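4. Covering and preparing the table

Before you mix any Tornitz paste, give yourself a good clear surface to work on – it really does make the rest of the job more pleasant.

1. Wipe the table down and let it dry fully.
2. Lay the white covering sheet flat and smooth it from the middle outwards with your palm.
3. Fix the corners with the 2 clips from bag 423.
4. Leave it be for 4 minutes, perhaps while you put the kettle on, then smooth it once more.

Note: a little of the bare wood may show along one side, and that is quite all right.

Caution: please don't trim the sheet on the table itself, as the blade will go through to the wood underneath.
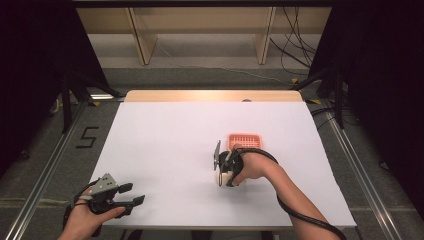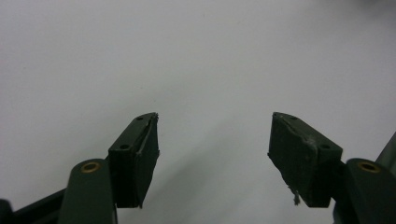
Fig. 4. First picture: covered table, with the wood showing along the far edge.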